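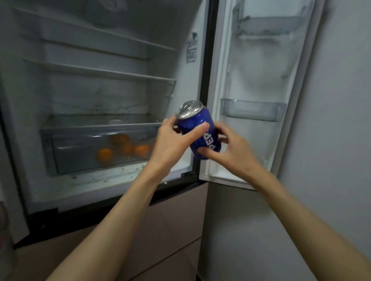 5.3 Fehlerfall: Kraftüberschreitung beim beidhändigen Umgreifen

Von den 316 Testläufen der Aufgabe »Einkauf einräumen« wurden sieben durch die Sicherheitsabschaltung beendet. Alle sieben betrafen das Umgreifen zylindrischer Objekte vor dem geöffneten Kühlschrank. Die Steuerung Setik übernimmt dabei die Handhaltungen aus dem Demonstrationskorpus Drirnovus (rund 3.000 Sequenzen, von Menschen ausgeführt). In Abbildung 4 ist eine solche Haltung zu sehen: Die linke Hand fasst die blaue Dose von oben knapp unter dem Deckel, die rechte umschließt die untere Hälfte, die Dose steht schräg.

Auf dem Roboter führte diese Haltung zu einem Konflikt der beiden Armregler. Beide Arme regelten die Position der Dose unabhängig voneinander und bewerteten die Gegenkraft des jeweils anderen als Störung. Die Klemmkraft stieg an, bis die Überwachung auslöste. In zwei Fällen geschah das zu spät, und die Dose wurde eingedrückt. Einmal lief Flüssigkeit in das Handgelenk des rechten Arms, der Antrieb musste ausgetauscht werden. Personen befanden sich nicht im Arbeitsbereich.

Die Auswertung der Protokolle durch Vlastimil Zelenák ergab, dass die Kraftmessung links mit einer veralteten Kalibrierung lief. Sie stammte noch vom Umbau im April. Der Fehler blieb lange unbemerkt, weil die meisten Teilaufgaben keinen geschlossenen Kraftfluss zwischen den Armen erzeugen. Tüten auf der Bank etwa werden von beiden Seiten angefahren, geben aber nach – die Abweichung geht dort im Rauschen unter.

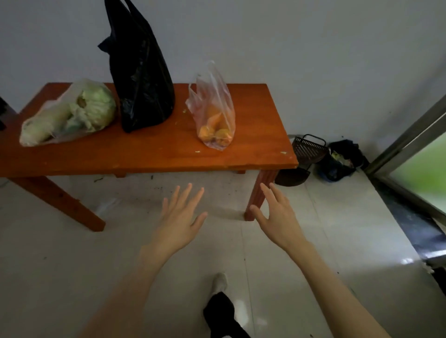
Nach der Neukalibrierung wurde die Regelung so geändert, dass beim Umgreifen nur ein Arm die Position führt und der andere der Kraft folgt. Octavio Agudelo wiederholte die Versuche anschließend mit 2.000 Umgreifvorgängen auf dem Prüfstand. Eine Abschaltung trat nicht mehr auf. Offen ist das Verhalten bei gefüllten Glasbehältern, die wir aus Sicherheitsgründen ausgenommen haben. Die Abschaltschwelle selbst wurde nicht verändert. Sie liegt weiterhin über der Kraft, bei der dünnwandige Dosen nachgeben, und schützt daher den Roboter, nicht aber das Objekt. Eine objektabhängige Schwelle ist für die nächste Fassung von Setik vorgesehen.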